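3. Los paños de cocina y lo que la gente cree que hace con ellos

Cuando empecé con este trabajo tenía clarísimo que la parte interesante iban a ser los detergentes. Pues no me duró mucho la idea. En las primeras visitas a las casas de Plulau, la gente me enseñaba el armario de debajo del fregadero casi por cortesía, y luego se pasaba media hora hablándome de los trapos: cuál es el de la encimera, cuál el de los vasos, cuál ya ha «bajado» al suelo y no puede volver a subir. Así que cambié el guion de la entrevista (con cierto miedo, lo confieso, porque el cuestionario ya estaba impreso) y añadí un bloque entero sobre el paño como objeto doméstico.

El cuestionario lo contestaron 632 hogares. De esos elegí 20 para visitarlos con calma, siempre en su cocina y, cuando se dejaban, a la hora de recoger. Llamo paño a cualquier textil que se use para limpiar o secar superficies en la cocina, sea de rizo, de punto o de usar y tirar. Dejé fuera las esponjas y los estropajos, que tienen su propia bibliografía y sus propios enfados.

3.1. La jerarquía de los trapos

Casi todas las casas visitadas tienen una jerarquía, y casi ninguna la tiene escrita ni hablada. Se aprende a base de broncas. Una de las entrevistadas me contó que en su casa los trapos de rayas son «de arriba» y los lisos «de abajo», y que su marido tardó años en enterarse de que existía la norma. El color y el dibujo funcionan aquí como una etiqueta: permiten saber para qué sirve el paño sin olerlo ni tocarlo, y los fabricantes lo saben muy bien. 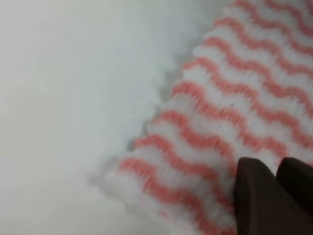
Figura 3. Paño blanco con rayas onduladas de color coral.

Lo curioso es que el código cambia por completo de una puerta a la siguiente. En un mismo rellano me encontré con una vecina que reservaba los tonos rojizos para la carne cruda y otra que los usaba sólo para secar copas, «porque son los bonitos». Las dos me lo explicaron como si fuera una cosa evidente, de las que se saben. Yo asentía y tomaba notas, claro, y luego en mi casa me puse a mirar mi propio cajón con bastante menos seguridad que antes.

También hay descensos. Un paño empieza secando vajilla, pasa a la encimera, de ahí a los fogones y acaba en el suelo o en el taller. El camino inverso no me lo describió ninguna de las casas visitadas, ni siquiera las que lavan a temperatura alta. Se ve que el lavado limpia el tejido pero no le devuelve el rango —y eso me parece de lo más bonito que he encontrado en todo el estudio.

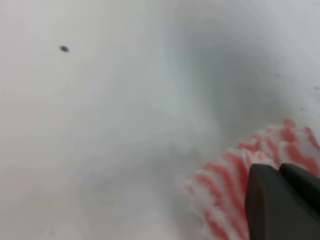 La duración de cada etapa depende mucho de quién haga la colada. Donde lava siempre la misma persona, el descenso es rápido y sin apelación: se mira la mancha, se decide y listo. Donde se reparte la tarea, los paños se quedan atascados en la encimera durante meses, supongo que por no discutir.

3.2. Doblar, colgar, hacer una bola

El segundo asunto que salió sin que yo preguntara fue la posición de descanso. Hay quien dobla el paño en cuatro junto al grifo, quien lo cuelga del tirador del horno y quien lo abandona hecho una bola, y cada grupo habla de los otros dos con una severidad que me sorprendió muchísimo. Los que doblan alegan orden y los que cuelgan, higiene. Los de la bola no alegaban nada.

Pregunté además por la superficie de trabajo. Las personas con encimera clara decían pasar el paño más veces al día, y varias lo achacaban a que «se ve todo», una miga, un pelo, cualquier cosa. Con encimera oscura o jaspeada la limpieza se concentraba después de cenar.
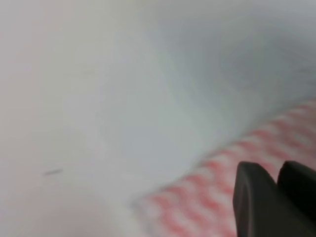

Figura 4. Superficie clara. A la izquierda, un pequeño trazo oscuro.

Me habría gustado medir esto en condiciones, con observación repetida, pero el presupuesto del proyecto Elham daba para lo que daba. Lo que sí pude hacer fue comparar las respuestas con las del archivo Cheung, que guarda unas 200 entrevistas sobre tareas domésticas hechas en Praso antes del año 2000. En aquellas grabaciones el trapo aparece sobre todo como retal: una sábana vieja, una camiseta cortada. El paño comprado como tal, con su dibujo y su paquete, apenas se menciona. La jerarquía, en cambio, ya estaba ahí, con casi las mismas palabras (arriba, abajo, «ese ya no»).

Reproduzco ahora una de las preguntas abiertas del bloque, con la respuesta que más me ayudó a ordenar el resto.

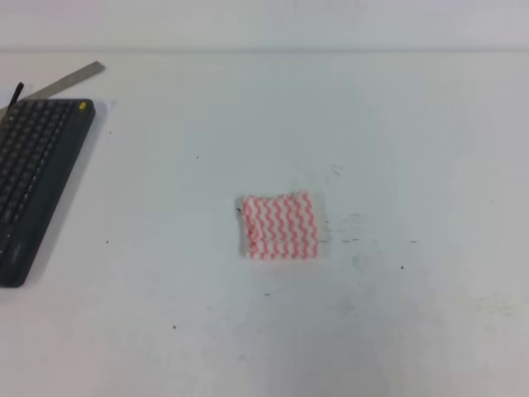
¿Cuándo considera usted que un paño de cocina ya no sirve para la cocina?

Cuando lo lavo y sigo dudando. Si tengo que pensármelo antes de secar un plato con él, se va al cubo de fregar y saco otro del cajón.

El criterio de la duda se repitió con variantes en buena parte de las visitas, y lo usé después para codificar las respuestas del cuestionario que no encajaban ni en «mancha» ni en «olor» ni en «desgaste». Quedan fuera de esta sección los hogares que sólo usan papel, a los que vuelvo en el apartado 4.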